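Reference > Automation > Domestic cells > Nisetthorpe cell

May — entry by Oratile Mthembu

The Nisetthorpe cell is a simulated two-arm tidying cell, used to rehearse setup and upkeep in software. Its backers claim a model needs almost no looking after. The maintenance log, at 142 entries, suggests otherwise — most of them concern finger alignment.

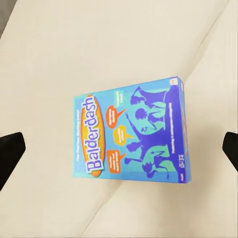 Gripper fingers open on either side of a Balderdash box.

Setup begins with the wrist view. Both fingers should sit at a similar height before any grasp is tried. Zodwa Ngcobo's procedure allows 17 minutes for this, a figure other users dispute.
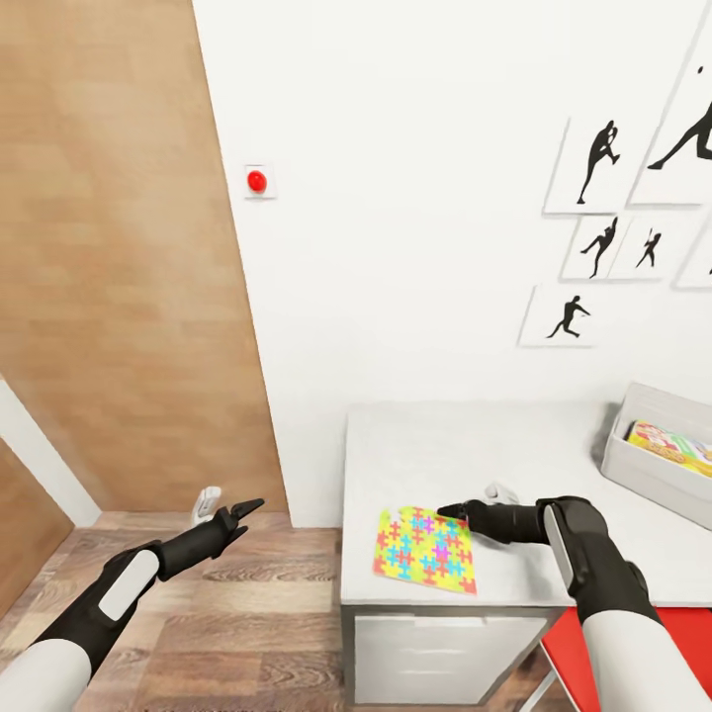 Maintained by: Fetodetti Cell Upkeep Group

Reach is checked at the desk, with a fingertip brought to the edge of the puzzle mat. The check is said to catch bad joint offsets, but no comparison with a real cell has been published.
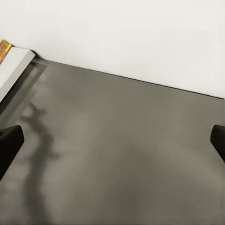 How often should the fingers be realigned?
After every model update, and otherwise every four sessions. The interval was inherited from an older cell and its basis is doubtful.

Contact: Fetodetti reference desk | © Fetodetti | Back to top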